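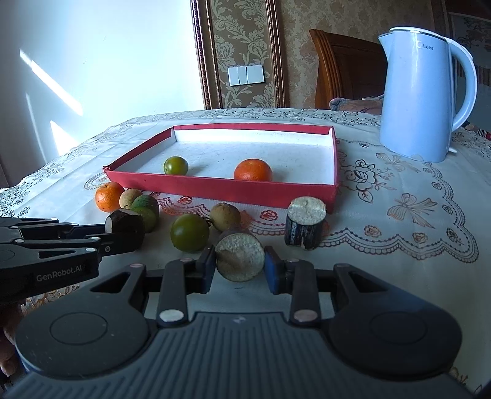
Sorting fruit and cut eggplant at the table, with two grippers.

Hi, I'm Nelli Rissanen, and I run Clirka together with Eero Lindqvist. We teach robots everyday jobs by doing those jobs ourselves, over and over, with hand-held grippers (yes, our forearms are in great shape!). Somebody picks up a tomato, puts it in a box, picks up the next thing, and the recording goes off to become training material for somebody's robot arm.

I came to this from catering and Eero came from fixing elevators, so we argue a lot about the right way to hold things. I say you grab an onion low and gently. He says whatever, as long as it gets there. We usually record both ways and let the customer pick.

We like working in homes best. A lab bench is fine for a first try, but a real dining table has a patterned cloth on it and a kettle standing at the back, and the sun comes in sideways in the afternoon. Food is my favorite subject by far – round things roll, cut things are slippery, and no two pieces of eggplant want to be held the same way. Eero prefers laundry and will happily tell you why for an hour.

Our first big order was a kitchen set called Koivisto, 190 tasks in all, and we ended up with 3456 recordings that we were willing to put our name on. The ones with fumbles in them get their own folder. A lot of customers ask for those too, so please don't be shy about it when you come and record with us! On a good day the two of us can do up to 600 takes, with a long lunch in the middle.

We also do remote control sessions, where you drive the arm from our desk and watch it on a screen. That side of the business is called Flimeck and it's mostly Eero's baby. It's slower, and I still knock over cups, but some jobs really do need it.

New people start in February, and you don't need to know a thing about robots. If you can set a table and don't mind doing it again, drop us a line and ask for me.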